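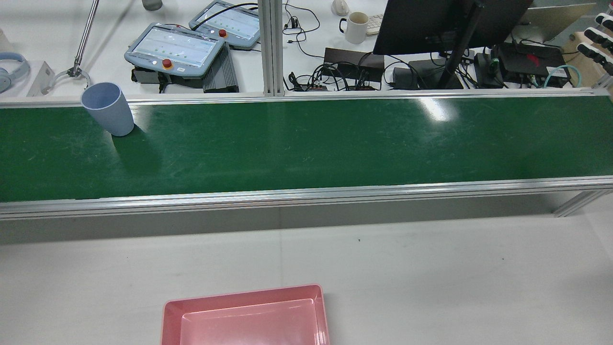
Attachment 1: light blue cup on green belt, pink tray on the table beside it

Ticket 1390
Product: Nuvix label software
Opened by: Analyn Catacutan
Assigned to: Skarphéðinn Oddsson
Status: Waiting on customer

December 10, 2025, Analyn
Labels print blank after the first 32 in a batch. The job still shows as complete. Batch size is 200. Same result from both PCs in the Neves office. Restarting the print service clears it until the next batch.

Skarphéðinn
Thanks. Which driver version, and is the template stored locally or on the shared drive?

Analyn
Driver is version 4. Template is on the shared drive, in the Folliler folder.

Skarphéðinn
Please copy the template to the local disk, point the job at the copy and run the full batch again. Leave the spool settings alone for now.

Analyn
Ran it from the local copy. All 200 printed with text. Switched back to the shared drive and the blanks came back at the same place.

Skarphéðinn
Then the template lookup is timing out. Under Options, Templates, turn on "Cache for whole job" and save. You need to be signed in as admin or the box is grayed out. Send me the print log after the next run from the shared drive.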